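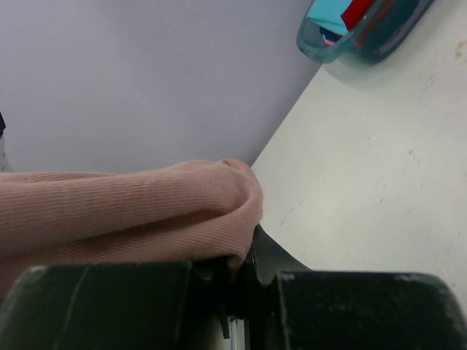
Wrist view, cloth folding station: ribbed knit at the gripper, pads showing their wear.

Ronlow Cloth Set: README and buying notes
Last edited 4/6/26 by Hemi Hollis

Hello, and welcome to the folder! If you came for the recordings, they are in the episodes directory and you can skip down to Layout. If you came because you are trying to work out what a folding station costs to keep going for a year (as several of you have written to ask, thank you), then get a coffee, because most of this page is for you.

What is in the set

The set holds 1722 episodes of one arm handling soft goods on a white table. Each episode has the wrist camera video, the joint positions, the gripper opening and a one-line note from whoever was on shift. Most of the fabric is knitwear and ribbed pieces, since that was what we had the most trouble with and so what we wanted the most of. Out of the total, 151 episodes are marked "slip" in the notes, and we left them in on purpose. Please don't filter them out before you have looked at a few.

Layout

episodes/ one folder per episode, numbered
notes.csv the shift notes, typos and all
splits/ train and held-out lists
budget/ the planning sheet, one tab per quarter

Why there is a budget folder

Margus Uibo and I wrote the first plan for this station in November, and we got the big things mostly right and the small things badly wrong. We spent weeks comparing arms, had three calls with Gedesov about theirs, and gave the finger pads a single line at the bottom of the sheet with one spare pair. You can see in the wrist view how scuffed a pair gets along the top, and a thin knit will tell you about it sooner than a cardboard box would. We have since moved pads to their own line with 6 pairs a year, and I would still rather have a couple more on the shelf.

The other thing we underplanned was the table. A white top is lovely for the camera right up until it collects smudges and specks, and then your background is slowly changing from one month to the next. Our surface is bolted down, so swapping it costs us most of a day. If you are buying now, please get one with a top that lifts off! Margus wants me to add that you should order the second top together with the first, so the two match.

What we would put on the sheet today

Arm and controller, with the longer service plan if you can stand the price
Gripper, plus a second gripper body by the end of the first year
Finger pads, bought in one batch
Wrist camera and two spare cables (the cables bend every time the wrist does, and ours gave up before anything else did)
Table with a removable top
Lights on their own stand, clear of the table
Fabric, and more of it than feels sensible, as pieces stretch and pill with handling
Small tubs for parts and odds and ends
Operator hours, which came out larger than the hardware for us

We got quotes for pads from Lehner and from Ninda. I have left the prices out because they were given to us and may not be what you are offered, but the lead time did matter: the slower of the two quoted 23 working days, and a station with no pads is a very nice shelf for that long. Ask about lead time on the first call.

Known problems

The lighting shifts a little between morning and late afternoon episodes. We have not corrected for it.
Pad changes are written in notes.csv, but only from the second quarter of recording onward. Before that we didn't think to log them, and I'm sorry about it.
Some wrist views include tubs and other things on the table besides the fabric. They are not labeled.
The gripper opening reads slightly high on thick folds.

Still to decide

Whether to buy a second arm or put the same money into hours and fabric. Margus is for the arm. I am for the hours, at least until the fall, and the sheet has a tab for each so you can follow along with the argument. If you have run two stations side by side and kept your receipts, do write to either of us.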